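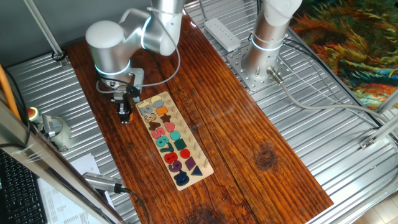
Figure 4.1. The number board on the bench, with an arm at either side of the workspace.

Chapter 4
Scoring a Task You Can't Score With a Yes or No

I spent most of my first year in this field writing the word "success" in a spreadsheet, and I'd like you to spend less of yours that way. You already know from Chapter 3 how to set up a trial: fix the start, fix the time limit, write down what counts as done before you run anything. All of that still holds. What I want to talk about now is the part after the arm moves, when you have to put a number on what it did, and the number you put down decides what you'll believe about your method for the next six months.

The running case for this chapter is a child's number puzzle. You'll meet it again in the exercises, so get used to it. Every piece has one slot that it belongs in, and the pieces are chunky enough to grasp from above. My colleague Lefteris Konstantinidis picked it when we were building the Edura benchmark, and I argued against him for a good week. I thought it was too easy! I wanted cable routing, or folding, or anything that would look impressive in a talk. He kept saying that an easy task with a hard edge to it would teach us more, and he was right, which I've told him in writing so he'd stop bringing it up.

Let me explain what he meant by a hard edge. Reaching for a piece is forgiving. Being off by the width of a pencil still gets you a grasp most of the time. Dropping a piece into a slot shaped exactly like itself is not forgiving at all, and a method can look wonderful for most of the motion and then fall apart in the last bit. If your score is one for "seated" and zero for everything else, a policy that carries the right piece to the right slot and catches on the rim gets the same mark as a policy that never moved. You'd throw away a good idea on the strength of that.

4.1 Stages

So we score by stages. For the number board I use three:

Grasp. The piece is off the table and held.
Approach. The held piece is over its own slot, and turned to match it closely enough that lowering it straight down would be a sensible thing to try.
Seat. The piece is down in the slot, with the gripper clear of it.

Each stage is scored only if the one before it was reached. Write the three results in separate columns and resist the urge to add them up. (I know. Everybody adds them up. Periklis Sotiropoulos once sent me a draft where the total had been averaged over stages and then over pieces and then over methods, and neither of us could say what the final figure meant.) 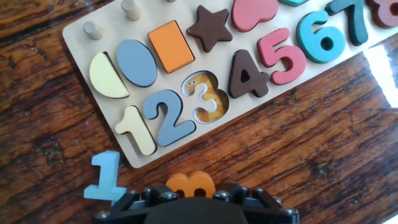

Stage scores only help if you can tell, from the record you kept, which stage a trial had reached at any given moment. I like a view from the wrist for this, along with the fixed view of the whole bench. Suppose all I had was one moment of one trial, and I wanted to fill in as much of the score sheet as I could. Grasp is simple: the orange 3 is in the fingers. The slot it belongs in is open, with the little cartoon creature showing at the bottom, so Seat hasn't been reached for this piece. Approach I'd leave blank, though, and here's where people get careless. The 3 is lying on its side in the gripper with its bumps pointing up. Is that close enough to the slot's own angle? You can't say from the picture by squinting at it, and you shouldn't have to. You need a tolerance that you wrote down beforehand, and you need the wrist angle from the log.

For Edura we set the tolerance at 9 degrees. There's nothing sacred about that number. We got it by putting pieces in by hand at different angles and noting when they began to bind, and you should do the same with your own board, because paint thickness alone will change it.

4.2 What the stages showed us

We ran 300 trials on each of two methods, Trikov and Nustlow, in the October round. Scored by Seat alone, the two were so close that I was ready to write "no difference" and go home. Scored by stages, they hardly looked like the same task. Trikov lost nearly all of its failed trials at Grasp, and whatever it picked up, it mostly placed. Nustlow picked up almost everything and then lost pieces at the rim, with the symmetric-looking numerals doing fine and the 4 and 7 doing badly.

Those are two different research problems. One wants better grasp selection, and the other wants some way to feel contact and correct for it — and a single column would have hidden both. The Sfakianakis controller in Chapter 6 came straight out of the second one.

4.3 Before you read on

Take any task you've run and split it into stages on paper. Then go back to 30 old recordings and try to score them. Keep a tally of the ones where you hesitated, and note which stage made you do it. If it's always the same stage, your definition of that stage is too loose, and Section 4.4 is about tightening it.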